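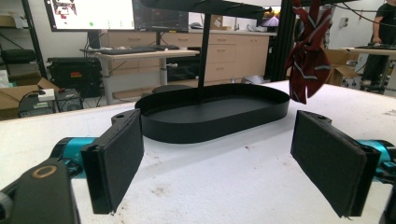
How to Tie a Bow Tie (and Keep It Tied Through Dessert)

I learned to do this the night before a wedding in Grenstead, sitting on the edge of a hotel bathtub with my phone propped against the faucet. It took me until one in the morning and I loved every minute after the first thirty! If you can tie your shoes you can tie a bow tie. It's the same knot, just turned sideways and moved up to your neck where you can't see it.

What you need

A self-tie bow tie (check before you buy, because plenty of them come already tied on a band), a shirt with a proper turndown collar, and a mirror you can stand close to. For your first try, pick cotton or wool over silk. Silk looks gorgeous but it slides all over the place while you're learning. My own practice tie is a scruffy cotton one from a thrift store in Bredmont and I still reach for it more than any other.

Set the length first

Most ties have a slider or a row of holes on the neck strap. Match it to your collar size. Too long and the bow comes out wide and droopy, too short and you'll run out of cloth halfway through the last step. I go half a size up from my shirt, but try it both ways.

Tying it

1. Collar up, tie around your neck, right side facing out. Let the left end hang 2 inches lower than the right.

2. Cross the long end over the short end, close to your throat.

3. Bring the long end up behind the crossing and pull it snug. Flip it over your shoulder so it's out of the way.

4. Take the short end and fold it side to side at its widest part, so it makes a bow shape. Hold it flat across your collar. That's the front of your finished bow, and it's a great moment when it first looks like one!

5. Drop the long end straight down over the middle of that bow.

6. Pinch the front bow forward with one hand. Now fold the hanging end back toward your chest to make a second loop, and push it, fold first, through the little gap behind the front bow. (This is the step everybody swears at. Feel for the gap with your finger before you try to feed the cloth in.)

7. Tighten by pulling on the folded loops, left and right together. Pulling on the flat ends undoes the whole thing, just like shoelaces.

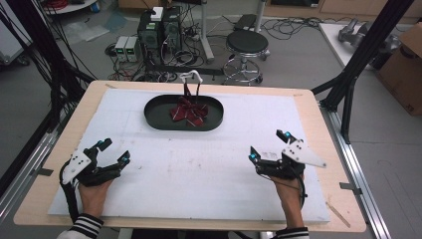

Leave it a tiny bit crooked if that's how it lands. A hand-tied bow has some life in it, and I think a slight tilt looks wonderful. If one side is much bigger than the other, loosen the loops, even them up with your fingertips and snug it again.

If it keeps going wrong

Practice around your thigh, sitting down, just above the knee. It's close to the thickness of a neck and you can see both hands. I did 3 evenings of this before I trusted myself with a mirror, which flips everything and makes you reach the wrong way.

A bow that spins like a propeller is too loose at step 3. Start over from there, and hold the crossing with a thumb while you fold.

Storing it

Untie it when you get home and hang it over a rail or lay it flat. Creases in cotton come out with a warm iron and a damp cloth. For silk, steam from the shower does fine.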